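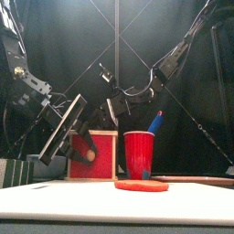

The left gripper at the knob of the red box, open day at Clellus

Filed under: Diary, Days Out, Machines

Thursday, late evening

I am tired in my legs but I want to write before I sleep, or tomorrow the small things will be gone.

I took the 37 bus to the Hostard stop and walked the rest. The open day was in the old Gunn building, on the upper floor, and the stairs were full of people with wet coats. At the door a young woman gave me a sticker with the number 200 on it. I asked if I was the visitor number 200 and she said no, the stickers were from another event. I kept it anyway. It is now on the cover of this diary.

We went in by groups of 20. First they showed us a film, too long, with music. Then came the part I wanted to see, the table they call Destari. It has two black arms which come down from above, one from each side, and behind them hangs a black curtain, so the eye has nowhere else to go. On the white table there was a red box with a little round knob, like one drawer taken from a doll's cupboard, and a red plastic cup with a blue marker in it. I had expected something bigger, maybe a car door. But I think I watched this small box with more attention than I would give to a car door.

The left arm has a flat black plate near its fingers, and for some time I could not decide if the plate was a tool or only a part of the hand. I was too shy to ask. A boy in front of me asked everything else: how much it weighs, if it sleeps, if it can play the piano. The guide answered him with great patience.

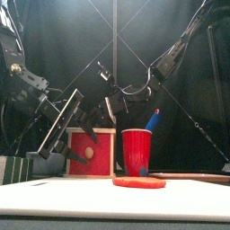 What surprised me most was how near the two hands come to each other. From my place at the rope I was sure they would knock together, and I held my breath like at the circus. My father had such a way of working at his bench, both hands close in front of him, and he did not like it when we talked to him. I noticed that our group also became quiet, even the boy.

The guide said that a drawer is a difficult thing, because a person feels in the fingers when it begins to move, and a machine must learn this in another way. I am not certain that I understood the rest. She used the word "compliance" many times, and I had known it only from letters of the bank. I must look it up.

After this there was coffee and a dry cake. A man beside me said that in 2071 such arms will do all our housework. I counted my age for that year and ate my cake — there was no hurry to answer him.

At home I opened the kitchen drawer, the one that sticks, and tried to feel what my fingers do. First they pull a little, then they wait, then they pull to the left. I did it several times with the light off. Tomorrow I should put some soap on the rails.

3 comments · 12 shares

This site uses cookies to remember your settings. Accept | Manage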